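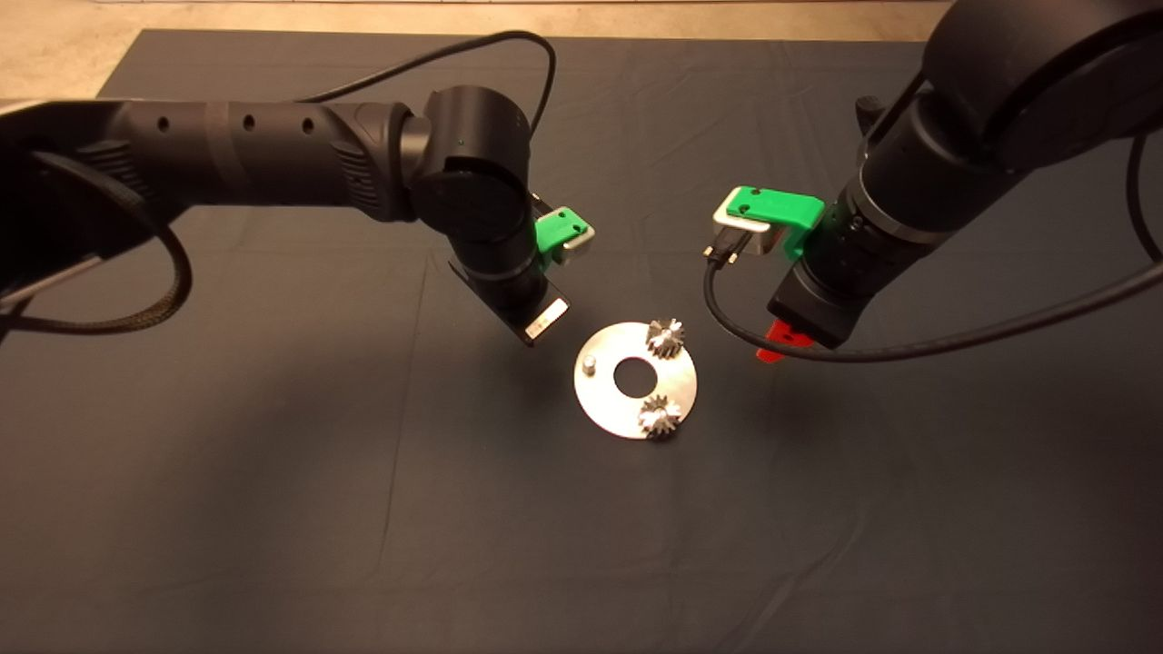

## 4. Setting up the Stindis tank gauge

The Stindis is a float gauge with a small wireless display. The leaflet in the box says it is "ready in moments". Allow an afternoon, more if your tank lid has been bolted down for years. This section replaces the leaflet for anyone fitting the gauge to a Drundach or Nogueira poly tank. For concrete tanks, see section 6.

**Caution:** Never climb into a tank or lean in past your shoulders. If the float drops in, fish it out with a pool net.

### 4.1 Before you start

Measure the inside height of the tank, from the floor to the overflow outlet. Don't use the height printed on the tank label. That figure is often the outside height to the top of the dome, and a gauge set up with it will tell you there is water when there isn't.

You will also need a drill, the 36 mm hole saw, a file, a marker and a torch. The foam washer supplied is optimistic. A rubber one from any hardware store will outlast it.

### 4.2 Fitting the sender

1. Turn off the pump at the wall.
2. Mark a spot on the flat part of the lid, well clear of the inlet strainer. Falling water pushes the float about and the readings jump.
3. Drill from the outside, slowly. Hold a bucket or rag under the hole to catch the shavings.
4. File the edge smooth.
5. Lower the float and its cord through the hole until the weight touches the floor, then lift it by two fingers' width.
6. Fit the washer, then the sender, and tighten the collar by hand only. The collar cracks easily, whatever the leaflet says about it being tough.

**Note:** The lid sticker from Stindis shows the aerial lying flat. We get a better signal with it upright.

### 4.3 Setting the display

1. Put the batteries in the sender first, then in the display.
2. Hold **SET** until the height flashes.
3. Enter the inside height in millimetres. The factory setting is 1,392, and it is unlikely to match your tank.
4. Press **SET** again and wait for the colour bar to settle. Ignore the first reading.
5. Check the result with a dipstick. If the two disagree, believe the dipstick and go back to step 2.

The claimed range is 80 metres. Treat that as a figure for an open paddock. Through a steel shed wall, expect far less, and try the display on a windowsill before you screw the bracket to anything.

### 4.4 The low-water alarm

Set the alarm at level 2. Level 1 sounds sensible, but by then the pump may already be drawing air – the outlet on most tanks sits above the floor, and the gauge knows nothing about that.

The "days remaining" screen guesses from last week's use. It has no idea that you have visitors coming or that the garden needs watering. Turn it off under **MENU > EXTRAS**.

**Caution:** The alarm does not stop the pump. If you need a cut-out, fit one separately (section 7).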